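Notebook, Okell bench, Thursday

Subject: audit trail for the Zekow restricted-document store, following the disclosure inquiry.

Start 09:15. Goal is to settle whether the access log can show who opened a file and who only listed the directory it sits in. Counsel for Correia wants this in plain terms before the February hearing. The current export merges the two events under one code (31), and the first draft of our statement repeated that error.

1. Log extraction
Pulled 3,000 rows from the read-only copy. Hash matches the one on the evidence sheet. Filtered on code 31, then joined to the session table. 42 rows have no session. All of them fall in the overnight window when the Skanurach backup account runs, so they are probably service reads. Not proven. Do not write "service reads" in the statement until the scheduler file arrives.

2. Reproduction
Built a clean store on the test server with the same release and two dummy accounts. Account A lists the directory, account B opens and closes one file. Repeated 200 times with a fixed delay. Both actions write code 31, but the open also writes a byte count in field nine. Listing leaves field nine blank. No exceptions in the run.

Preview pane is still a problem. With preview on, selecting a file fills field nine with a small value even if the user never opens it. Need the default preview setting on the seized laptop. Asked for it twice.
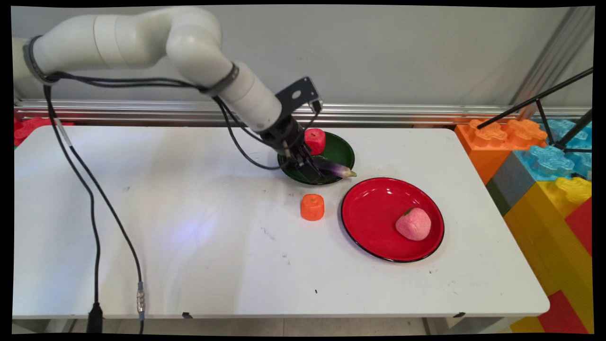
3. Wording for the statement
Old: "the user accessed the document." Strike this everywhere.
New: "the store sent content from the document to the user's session." Says nothing about reading or copying, and the log can't support either one.
Paragraph on printing stays out. Print spool is a separate exhibit and we haven't been given it.

4. Open items
Scheduler file from Skanurach.
Preview setting, see 2.
Clock offset between store and badge reader. Badge times look to be in local time, store is UTC. Check before anyone lines up the two lists.
Re-run the join with the offset applied, keep both outputs.

Stopped 17:40. Drive back in the safe, seal number on the custody form.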